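4.3 失败分析:拖鞋朝向与人手介入

前面几节讲的都是成功率,读起来挺舒服,这一节我想老老实实聊聊出问题的地方。鞋架整理任务我们一共跑了932次,其中让我最头疼的一类失败,我和Fiachra Doherty私下管它叫“认错头尾”:顶层那双红拖鞋的朝向一变,策略就像换了个脑子。下面两组双目画面都来自机器人自身视角。

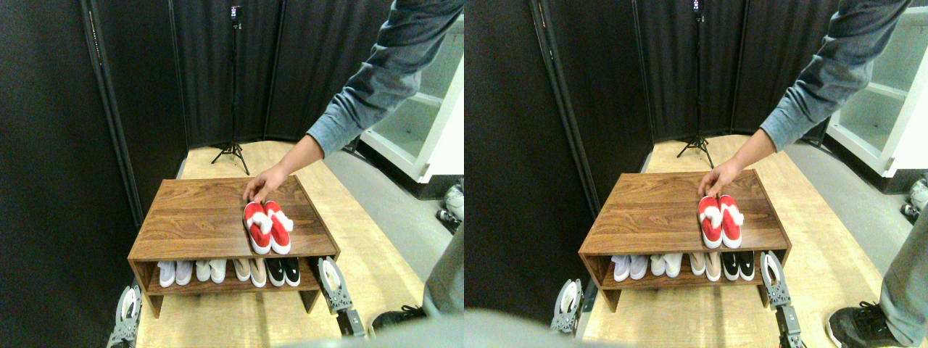
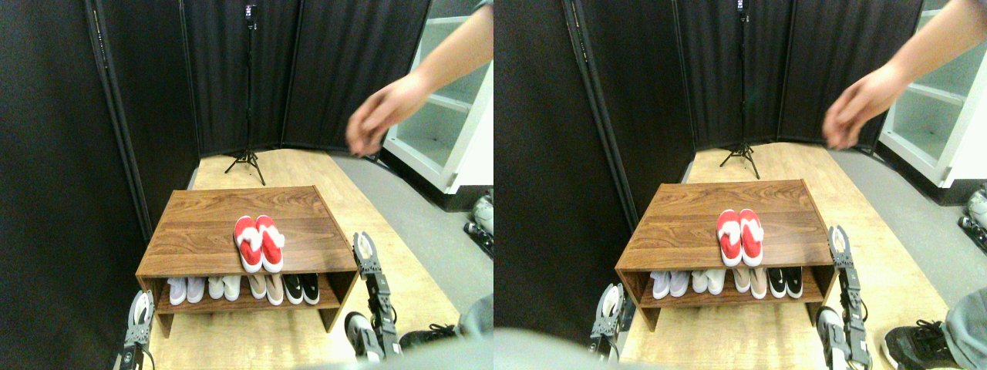
图7 鞋架任务的双目视图。上:红拖鞋鞋尖朝向机器人,人手触及架顶;下:鞋尖朝向鞋架后侧,人手悬在架顶右后方。

先说朝向。Kosov策略的训练数据里,鞋尖朝外的演示有800条,朝里的只有300条,比例本来就偏。我一开始没太当回事,心想拖鞋嘛,左右差不多对称,能差到哪儿去?结果差得挺远!朝外时,模型靠白色绒毛边来估计鞋口位置,基本没毛病;换成朝里,它还是按老习惯伸手,指尖落点整个偏到鞋尖那一侧,夹爪一合,常常只捏住一点边,抬起来就滑掉。下层那四双鞋反倒没出过这种事(我们猜是因为演示里它们一直朝外摆,模型根本没机会学乱)。

再说人手,这个更要紧,毕竟牵涉到安全。按规程,人伸手进工作区之前双臂必须停住,由Arnuvari监控模块负责触发暂停。回看日志,有11次暂停信号发晚了,人手已经到了鞋架上方,夹爪还在执行上一段动作。好在当时速度限得很低,没有人受伤,但我看到记录的时候还是出了一身冷汗。

原因查了好几天。Mahama检测器把手部置信度做了多帧平滑,手一动得快,画面发糊,单帧分数往下掉,平滑之后就更迟钝了。另外它对袖子的依赖比我们想的重:穿长袖时手臂轮廓清楚,检出很稳;袖子挽起来露出小臂,分数就开始抖。我们起初还怀疑过背后的黑色隔板和三脚架,把它们遮掉重放了一遍,延迟没什么变化,这条线索就放下了。

目前的改法比较土。手部检测去掉平滑,单帧过阈值就停,宁可多停几次;朝里的演示重新采样,让两种朝向的比例拉平。改完之后误停确实多了,操作员抱怨节奏被打断,我觉得这个代价可以接受。朝向问题只算缓解,拖鞋斜着放的时候偶尔还会抓偏,Tuvmont那边的复现实验也碰到了同样的情况,具体数字放在附录C里。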